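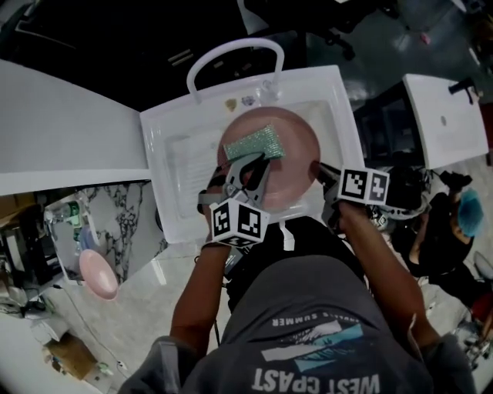 Taking over a team from a long-time coach: keep his captain or pick a new one?

Razia Rana

I've just been given the head coach job with an adult amateur women's soccer team. We play in a regional league, one game a week on Saturday, two evening practices. I was the assistant for three seasons. The coach before me had the team for a very long time and was well liked, and he still comes to most home games.

He named the same captain year after year. She is a center back, probably our best defender, and the older players follow her without question. My problem is with how she talks to the newer players. If someone loses the ball she'll let them know about it for the next ten minutes. Two younger midfielders left at the end of last season. One of them told me straight out that it was the yelling. The other one said it was work, so I don't know.

I want to play differently from how we played before. Shorter passes out of the back, more pressing, and that means people are going to make mistakes for a while. I can't have them afraid of the ball.

The options I've thought of so far:

- Leave her as captain and talk to her privately.
- Have the players vote.
- Pick someone new myself before the first game.
- Rotate the armband every month.

I don't want to lose her as a player. I also don't want the first thing I do to look like a slap at the old coach. Our preseason tournament, the Trorncombe Cup, is coming up and I have to put a captain's name on the entry form. Has anyone been through this? The club board says it's my decision and they'll back me either way, so I can't hide behind them.

Fahad Baloch

I took over a men's side called Skanum in nearly the same position, so I'll tell you what I did, including the part I got wrong.

I kept the old captain for the first half of the season and didn't talk to him about anything. I figured he would see that things had changed and adjust. He didn't, and I had no right to expect it, having never told him what I wanted. By December I was annoyed with him, he was annoyed with me, and the rest of the team knew it. When I finally changed captains it looked like a punishment. He stayed until the end of the season and then went to Ongart, who beat us twice the next year.

If I could do it over I would have the talk first, before any decision, and I would have it away from the field. Go get coffee. Tell her how you want to play and what you need from a captain. Be specific. "Be more positive" means nothing to most people. "When somebody gives the ball away playing out from the back, I want the first thing they hear from you to be where to stand next" is something a person can do or not do.

Then ask her if she wants the job on those terms. Some players have been captain so long that it's a chore and they'd be glad to hand it over. Others will say yes and mean it. You'll probably know which by the end of the conversation.

If she says yes, give it until a date you both know. I'd say the end of the tournament. Tell her you'll sit down again afterward and talk about how it went. That way if you do make a change she isn't hearing it cold.

On the other options:

A vote sounds fair, but you said the older players follow her. You will get her as captain with a mandate, and then you can't touch it. Only hold a vote if you can live with every possible result.

Rotating each month works with kids. With adults I've found that nobody is really captain, and the referee ends up talking to whoever is loudest. In your case that's her anyway.

Picking someone new right away is fine if you already know who it is. You didn't name anyone, which makes me think you don't have that person yet. Get a vice captain in place now, somebody from the younger group, and give her real things to do. Running the warm-up, talking to the referee if the captain goes off, collecting dues if you can get her to agree to it. Later on you'll have a choice that you don't have today.

About the old coach, just call him. You don't need his permission. He'll hear about it from the players within a day whatever you do, and he should get it from you. Mine was much easier about it than I expected. He said he'd been thinking of changing the captain himself.

Areeba Dhanial

Change it. New coach, new captain. She'll get over it or she won't. You've already lost two players.

Yuk-lan Hsiao

I'm on the other side of this one. I was the captain who got replaced, at Stadotach, when our new coach came in. I'd had the armband for five years.

The decision itself didn't bother me much. I was bothered by how I found out, which was from the team sheet taped up in the changing room, 90 minutes before kickoff, with everybody standing there reading it. I played badly that day and I sulked for a few weeks. I'm not proud of it.

I also didn't know I was hard on people. I thought I was setting standards. The captain before me had been much worse, so by comparison I felt pretty gentle. If someone had told me that a teammate quit over it I would have been upset, but I would have listened. Be careful about that, though. Don't tell her who said it, and since you only have one person's word, don't say two players left over her.

I agree with most of what Fahad wrote, with one difference. I wouldn't frame it as a trial that runs to the end of the tournament. If I'd been told I was on probation I would have gone quiet for a couple of weekends and then gone right back to normal. I'd rather have been told, "You're captain this season, this is what the job is now, and I'll tell you on the day if I see something I don't like." Then do tell her on the day. It only takes a minute while you're picking up cones.

For the entry form, put her name down. Every tournament I've played in let you change the captain up to the first game, but check with the organizers.

Stayed six more seasons after that, by the way, and the woman who replaced me is still a friend.

Contact us | Terms of use | Copyright, all rights reserved | Back to top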